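Skata Finger Trials

README for the Skata finger comparison set
Version date: 2025-09-21

What this is

Skata is a small set of recordings and notes from trying out printed gripper fingers on small, shiny, annoying metal parts. We love this kind of work! Big cubes and soft toys are fine for a first day with a new arm, but a split key ring will tell you more about a fingertip in one try than a whole box of blocks.

The set compares 2 finger shapes, both printed in yellow flexible plastic with a ladder of open windows:

Gencombe: the pointed finger, with a small triangular cutout near the tip
Jadoon: the same ladder idea with a wider end and a black pad

Everything else stays the same between runs: same table, same lights, same controller settings.

What's inside

100 episodes, 30 seconds each at most
wrist camera video from both arms
joint positions and gripper opening, logged with every video frame
a plain text note per episode, typed right after the run
an outcome label (picked, dropped, handed over, gave up)

Folders are sorted by task first and finger shape second. If you only want the pickups, grab the folder called "single" and skip the rest.

Tasks

single: pick one ring off the table and lift it clear
pile: pull one ring out of a linked bunch
handover: one arm holds a ring, the other arm takes it
key: pick up a small key and set it down flat

Things we learned about the fingers

The pointed tips are great at getting under an edge. The windows let the finger bend along its length, so you can press it into the tabletop a little and the tip slides in flat. We were worried about snapping them and so far we haven't.

They are less happy with twisting. A ring held by its edge will spin between the tips if the other arm bumps it, and then the takeover has to start again. Closing more slowly on the last bit of travel helped a lot, so the April settings file has a lower closing speed than the one before it.

The padded fingers hold on better once they have something. Getting them around a ring lying flat is the hard part, and a fair number of the "gave up" labels come from that.

Handover setup

Both grippers come in over the marble-patterned tabletop, the giver from above with its tips down. The giver pinches a single ring upright, so the taker sees it edge-on in the gap between its own fingers. Teleoperators found this view much easier than any side approach we tried. The bunch of rings can stay on the table next to the taker, and we left it there on purpose to keep the background busy.

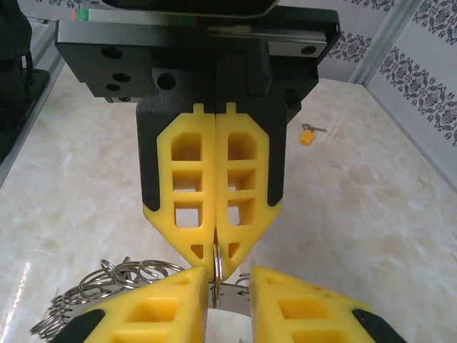 Known problems

Glare from the glossy table washes out part of the wrist video in some episodes. Don't trust a simple brightness threshold for finding rings.
A linked bunch counts as one object in the notes, even when half of it comes up with the ring you wanted.
Gripper opening reads slightly above zero when the pointed tips are fully closed. Subtract the offset in the settings file.
Labels were set by the person driving, with no second check.

Using the files

The loader lives in the Florkamside tools folder. Point it at the top folder of the set and it will find the rest. It reads old and new settings files, so you can replay a run with either closing speed.

If you print your own fingers and try the same tasks, please send us your notes, failures included. We'd be thrilled to add a third shape.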